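# Teaching by hand, week two

2018-10-10

I said I would write up the sorting work once I had a full batch done, and I passed 328 demonstrations this afternoon, so I owe you a post. The job is the one I described in March. Parts go in the tray in the middle, the bins stand on either side, and I drive the arm with the hand controller until each part is in the right bin. The arm's movements, the finger positions and both camera views are saved. Later on the software at Kekwood tries to learn from them.

Motors, a board and two lots of wire in the tray, then some wire in the fingers over a bin:

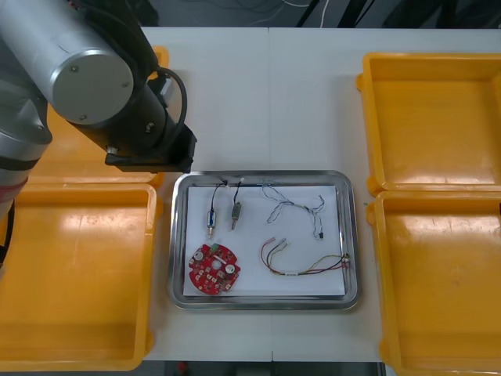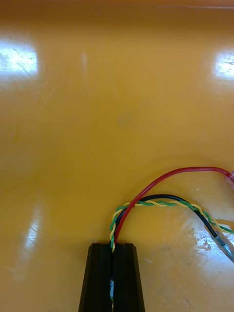 ## Wires are the hard part

Motors are easy. They have a solid body, you come down over it, close, lift and go. I can do one without thinking much, and my recordings of them look nearly the same from one to the next. The people training the model seem to like that up to a point, then they ask me to vary it, so I now start the arm from a different place each time.

A circuit board is a bit worse. It lies flat, and there is very little to get hold of unless you go for something that stands up from it. On the round red ones I aim for the edge, at one of the notches, with one finger inside the hole if it will go. I've also tried picking them up by a capacitor. It works, but I was asked to stop because on a real board that would be a good way to break it.

Wires take me about three times as long as anything else. A harness has no middle worth speaking of. If you take it near one end, the rest trails behind and catches the tray rim on the way out. If you take it where all the strands run together, you get a decent grip but the ends spread in every direction, and they can hook on whatever is next to them. My habit now is:

- look at the wrist view first and find where the strands are closest together
- turn the wrist so the fingers close across the strands
- go down slowly, close, and wait a second
- lift straight up, higher than feels necessary
- lower well into the bin before opening

The last one matters more than I expected. If I open the fingers too high, a connector can end up over the side and I have to mark the run as failed. Failed runs are kept in a separate folder. I was tempted to bin them early on, but Petridis, the firm that wrote our recording software, suggests keeping the lot, and it costs us only disk space.

## Driving from two views

I don't look at the table while I'm working. I sit with my back to it and use the two camera windows on the screen, one from the fixed camera and one from the wrist. That was a rule from the start at Cloltalthorpe. If I can see something the model can't, I'll use it, and then the recording contains a decision the model has no way of making for itself.

It took me a couple of days to get used to. The fixed view is good for getting across the table and no use at all for judging height. The wrist view is good once you're close, but the bins are shiny and the ceiling lights show up in them as big white patches. When a pale wire crosses one of those patches I lose it. I asked whether we could have matt bins. The answer was that other people's bins will be shiny too, so we're leaving them.

I also tried the other way of teaching for a morning, where you take hold of the arm and move it yourself. It's quicker and my wrists preferred it. The trouble is that your own arms are then in every picture from the fixed camera, and pushing a heavy arm round makes for jerky paths. We've kept it for setting the start positions.

## Numbers and tiredness

I do 50 runs in a sitting, then stop for 40 minutes. Before I had that rule I would carry on until I made mistakes, and the late recordings were poor: overshooting the tray, closing too early, a lot of hovering. Looking back through the first batch I marked 46 runs as not worth using, and most came from the end of long sessions.

The Tulberg controller has a stiff trigger, which doesn't help. I've put tape round the grip and that has made it a little better.

Next is the same set of parts with the tray turned a quarter of the way round, and after that two harnesses lying across each other. I've had a go at the second one already and haven't managed a clean run yet.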